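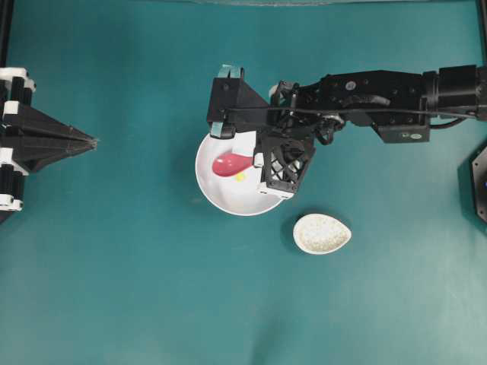
Fig. 1. Round white bowl with spoon; small speckled dish to the right.

Tableware Forms, Unit 4: Open Shapes, Small Dishes and Spoons
Instructor: Vignesh Marar
Reading: Antoniadis, course reader, section on shallow forms

4.1 Terms

Well: the inner floor of a vessel, on which the contents rest.
Wall: the part between the well and the rim. In shallow forms the wall and the well may run together with no visible break.
Rim: the upper edge. It may be plain, rolled or raised.
Foot: the ring or flat area on which the vessel stands.

The line between a shallow bowl and a deep plate is a matter of convention. From a low angle only the rim can be judged, and the same vessel may be entered under either name. In this course the sheet must give depth and rim diameter as well as the name.

4.2 Symmetry

A round bowl has no front. A teardrop dish has one axis, from the rounded end to the tip, and its position on the table should be recorded with the direction of the tip. Foreshortening can make a teardrop look oval. Where the tip is hidden, write "elongated" and leave the rest of the field blank.
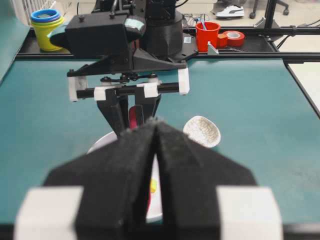

Surface is recorded separately from shape. Use "plain" for a single color with no pattern and "speckled" for scattered flecks over a ground color. Give the ground color first, then the flecks – white, beige and gray flecks, for instance. "Stone-like" may be added as a remark. It describes appearance only and must not be entered under material.

4.3 Spoons

A spoon is measured in three parts: bowl, neck and handle. The neck is taken at the narrowest point. Handle width is read at the neck and again at the widest point before the end.

Glossy finishes are hard to color-match. Highlights collect on the curve of the bowl and the side turned away from the light reads darker, so the color sample is taken between the two.
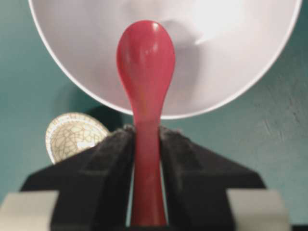
The length of the bowl is read along the center line, from the tip to the start of the neck. A spoon at rest in a vessel is recorded with two directions, one for the bowl and one for the handle. If it lies across the rim, note the point of contact.

4.4 Exercise

Choose one bowl, one small dish and one spoon. Complete a sheet for each and draw the group in plan at half scale. Time allowed: 60 minutes. Sheets go to Ross Rutherford by the second week of November. Those working from the Zatis set should enter 1797 as the group number.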